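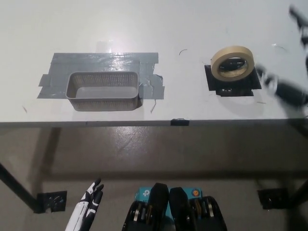
The right arm on our Baek unit faulted again on Sunday, 17 minutes into a run. It was going for the roll of masking tape when the shoulder joint reported over-torque. The safe stop should have held the arm in place. The brakes came on late and the arm dropped before it locked. I was at the keyboard and out of reach, so no one got hurt. The gray mesh basket sits on its patch of duct tape and the masking tape roll gets the black pad, and we kept that layout for every retry so the logs would compare.

Khải Phan pulled the log and found code 2808, which the manual lists as a brake timing fault. The release line was being held for more than 200 milliseconds after the stop command. We had updated the Stistine controller the week before and I never reran the brake check. That one is on me.

For now the speed limit is turned down and one person stands at the stop button whenever the arms are powered. We went back to the old firmware and did 2 short runs without the code showing up. I don't trust that yet. Ketholm is sending a replacement brake board in April, and the shoulder cover stays off until it gets here.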